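Drenness hall reopens with new stairs and a brighter main room

Shares 40 | Comments 8

Saturday, April 16, 2022

The former Ladefoged showroom in Drenness is open again under a new name. The ground floor has been cleared, painted white and given a new floor, and the staircase to the upper level has been rebuilt. The hall is now called Nakum and can be rented by the day or by the month.

The building stood unused after the furniture store moved out to the Vakside road. The owners put it on the market twice and then decided to keep it and do the work themselves. Work started in September and finished last week, a month later than planned. The delay came from the stairs, which had to be redrawn after the first set of plans left too little headroom at the top.

"The old steps were steep and they creaked, and people coming down with boxes had to feel for the edge," said Boyang Zou, who managed the renovation. "We wanted something you could walk up without thinking about it."

The new staircase has dark wooden treads and a wooden handrail that ends at a square newel post on the ground floor. A white wall runs up the side.

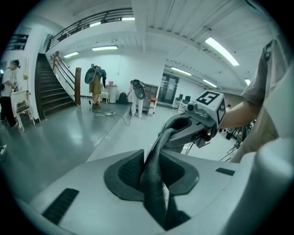
The main room covers 2,682 square feet. Its walls are white, and so is the ribbed ceiling, which was cleaned and repainted but otherwise left as it was. Zou said the old lights were taken down early in the job – half of them no longer worked – and the new ones were set out so that the back of the room gets as much light as the front.

The floor is light gray with a glossy finish. The store had carpet over most of the ground level, and the glue underneath took eight days to remove. Zou said the gray was picked over a darker shade that showed dust too easily in the test patch by the door.

Daily rent is $650, with a lower rate for bookings of a month or longer. Tables and folding chairs are included in the price, but renters have to set them up and put them away. The room can hold 120 people standing, fewer when tables are out.

The upper floor is not part of the rental for now. It needs new windows on the street side, and the owners are waiting for quotes. Zou said it would probably be used as offices, with a shared kitchen at the back.

Parking remains the same as in the store's time, with the lot behind the building open to visitors and the loading door reached from the side street. Bookings are taken at the front desk on weekday mornings or by phone.

8 comments | Share this story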